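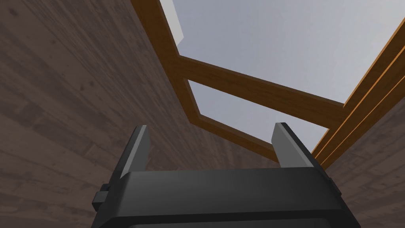
How do you tell whether a policy trained in simulation has learned the task, or has only learned the room?
You change the room a little at a time, leave the task alone, and watch where the success rate starts to drop.

Good afternoon, and thank you all for staying on after lunch. I'm Lachlan Nepia, from the Jibrin group at Plorolside, and I should like to talk about a rather plain little method we call Skumik. (Pause here, let the people at the back sit down.)

The idea came out of a disappointment. We had a policy that did very nicely on 80 practice layouts, and we were all terribly pleased with it, and then my colleagues in Jambridge moved the furniture and it fell to pieces. It would reach for the place where the thing used to be. I'm sure many of you have had that same sinking feeling!
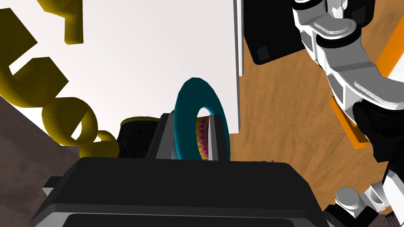 So we went back and asked what was changing between one run and the next. In Skumik we keep the goal fixed and shift one part of the setting per run - the light, the clutter, the starting pose of the arm - and we score each shift on its own. We did 1584 runs that way for the first policy and 1831 for the second. Please don't write those down, they're in the handout.

The second policy saw the same tasks in training, only with the clutter moved between attempts. It lost far less when we shifted things at test time. The light hardly mattered to either of them, which surprised me and rather annoyed the student who had spent weeks on the lighting. The starting pose mattered a great deal, and I'll come back to that if there's time.
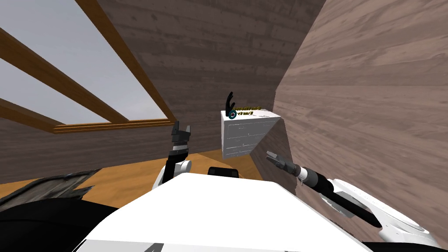 Simulated room, both arms raised, with the small white drawer cabinet beyond them.

Now, a word on what we can't claim. All of this is in simulation, and 19 of the shifts gave results too scattered to read, so they are listed separately and left out of the averages. We hope to repeat the starting pose runs in May with a wider spread of poses.

(If short of time, skip the next part and go straight to questions.) On the starting pose, then - the trouble is nearly all in the first reach.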